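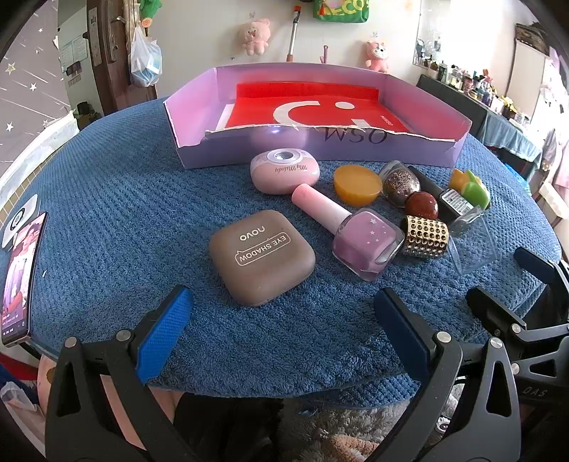
*Fig. 1. Hand-held gripper at the packing table. Oval compact, nail polish bottle and soap bar in front of the open box.*

## Session 6: Slip faults and late stop in small-object packing

Handout for the grasping module. Read with the Kildale log extract before the lab.

### 6.1 Background

The Kildale task set covers the packing of small household and cosmetic items into an open box. Demonstrations are made by a person using a hand-held gripper. The recorded finger width and hand path are then used to train a policy, and the policy is run on the Pakau arm in the lab, which carries a two-finger gripper of the same shape.

The fault treated in this session occurred in July, during the first full run on the arm. There were no injuries. One glass bottle was broken and the run was suspended until the following month.

### 6.2 What happened

The arm had been given a small glass bottle filled with glitter, of the type used in the demonstrations. The log shows the following order of events.

1. The fingers closed on the bottle and the width reading settled.
2. The arm began to lift. The width reading fell slowly, then dropped to the fully closed value.
3. The policy carried on with the transfer as if the bottle were still held.
4. The fingers opened over the box. Nothing was released.
5. The arm went back for a second attempt. The bottle was now lying on its side, and one finger came down on top of it.
6. The force limit tripped 400 ms after first contact. By then the glass had cracked.

Zübeyde Sarıgül was at the console and pressed the stop at step 6. The stop worked as designed, but the arm had already halted on the force limit.

### 6.3 Causes

Two separate faults are involved and they should be kept apart in your answers.

**Slip went undetected.** The controller checked for a held object once only, at the end of closing. After that the flag "object held" stayed true until the fingers were told to open. A falling width during the lift was logged but not acted upon.

**The force limit acted too late.** The limit had been set at 35 N with a filter on the signal. The filter had been lengthened some weeks earlier to suppress false trips on a different task, and the new value was carried over by mistake. Ignacio Mahmoud found the change by comparing the settings files. The limit itself was also too high for glass.

A third matter contributed. The table was covered with a towelling cloth in both the demonstrations and the run. Soft cloth gives slightly under a descending finger, which delays the rise in measured force. It also lets a small bottle tilt when pushed from one side. Neither effect had been allowed for.

### 6.4 Why the demonstrations did not show it

A person holding the gripper notices slip by eye and by feel, and corrects for it with a small squeeze or a pause. These corrections are present in the recordings, but they are short and irregular. Of the 200 demonstrations in the set, 57 contained at least one re-grasp. Esko Pelkonen had trimmed most of these out before training, on the grounds that they were untidy. The policy therefore had very few cases from which to learn recovery.

Note the difference in shape between the items in Fig. 1. The oval compact and the square eye shadow compact offer broad faces to the fingers if approached from the side. The round soap bar and the shiny dark red ball do not, and the grip on a ball depends strongly on where the pads meet it. A single closing check cannot cover all of these.

### 6.5 Changes made

- Width is now monitored throughout the lift and transfer. A fall beyond the set margin clears the "object held" flag and stops the motion.
- Force settings are stored with the task and cannot be carried over from another one.
- The force filter has been returned to its earlier length.
- Re-grasps are kept in the training set and labelled.
- Glass items are withdrawn from arm runs until the new limit has been tested – plastic stand-ins are used in the meantime.

Llinos Hughes has asked that the last point be followed in student labs as well, including short trials.

### 6.6 Problems

1. Sketch finger width against time for a good lift and for the lift described in 6.2. Mark where the new check would act.
2. Explain why lowering the force limit alone would not have prevented step 3.
3. Suggest one test that would have exposed the filter setting before the run. State what you would measure.
4. The width check fails for one class of slip. Identify it. (Hint: consider an object that turns between the pads without changing the gap.)

Written answers to Ebenezer Boateng before the next lab. Bring safety glasses.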